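Rundbridge – Call for participants: teaching household tasks to a two-armed robot by remote control

Rundbridge is looking for 18 people to join our autumn study in Skesstead. You will guide a robot through bedroom work: making a bed, folding a blanket, putting cushions back in their place. Your movements are recorded and later used to train the robot. Experience with robots is not required. We are also interested in people who have made many beds in their life, for example in hotels or in home care.
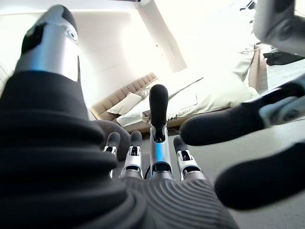

What you will do

You come for 2 sessions on separate days. In each session you wear the Stivia gloves, and the arms and fingers of the robot follow yours. You see what the robot sees, on a headset or, if you prefer, on a screen. A trainer stays beside you the whole time.
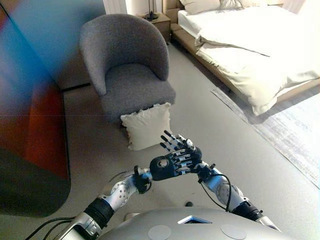

Both hands brought together beside the bed, seen from the head camera.

Most people need some practice before the fingers do what they want. Please do not worry about speed – a slow and clean demonstration is more useful for us than a quick one. You may stop for a rest at any moment.
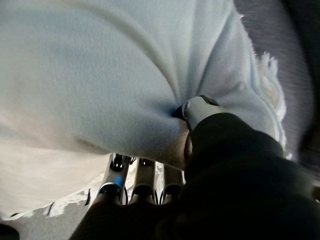
Our research question is how people hold soft things when they cannot feel them. The Entili method, which we test in this study, asks the participant to say aloud when they believe the grip is good. With a fleece blanket the folds help a lot: they run together to the point where the fingertip presses in, and you learn to look for this. Afterwards we compare your words with the recorded hand positions.

Who can apply

You are 18 or older, you can stand for longer periods, and you have full use of both hands. Glasses are no problem.

Payment

You receive 200 pounds after the second session. Travel costs inside Skesstead are paid separately.

How to apply

Send us a short message through the contact form, with the days that suit you in September. Applications close on Friday, September 14, 2018.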